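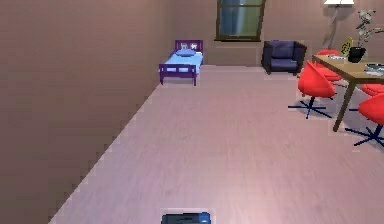
4 min read

The simulation module at the Silow robotics club runs from September until the rooms get too cold to work in. Students write a navigation program, load it into a rendered apartment, and let a small mobile robot drive itself from one piece of furniture to another. The bed and the armchair are the usual targets. The dining table is harder. Its legs are thin, and the star-shaped bases of the red swivel chairs spread out low across the floor.

Marama Cosgrove, who teaches the module, scores each program over 500 runs. A run ends when the robot stops within reach of its target, hits something, or uses up its time. Jannik Hamann's first version finished 157. Most of the failures came at the chair bases, which his planner treated as a single center post.

He widened the safety margin. The robot then refused to go near the table at all. Sieglinde Kuhlmann, his partner, replaced the fixed margin with one that shrinks as the robot slows down, and the count went to 351.

Part of the remaining error is in the walls. A long, plain wall gives the position estimate little to hold on to, and the robot drifts along it. Italo Serra is testing a correction that uses the corners and the window opening.

The teams move to a second apartment next, with a narrower hallway and a time limit cut by almost a third. Code is due at 4 p.m., and Cosgrove starts the batch before she goes home.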